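I've had the Wirero gripper kit on our bench since May, and I finally trust it near a CPU socket.

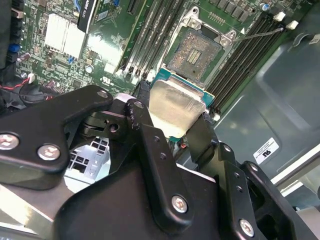
By Matěj Matoušek | September 2, 2021

Setup took me 16 minutes, and most of that was cabling (my fault!).
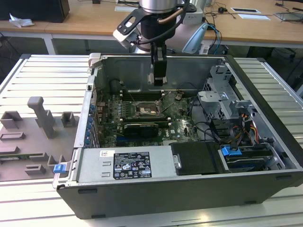
Old office towers are what I bought it for, and it reaches past the drive cage just fine.
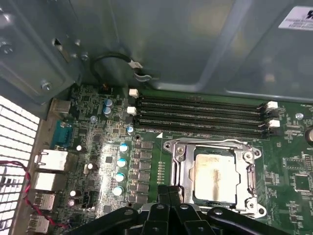

Dalibor Kolář wrote in to ask if the finger plates come as spares. They do, in packs of five.

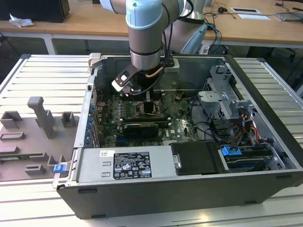 Wirero gripper over an open Dell tower

Mine came from Besport.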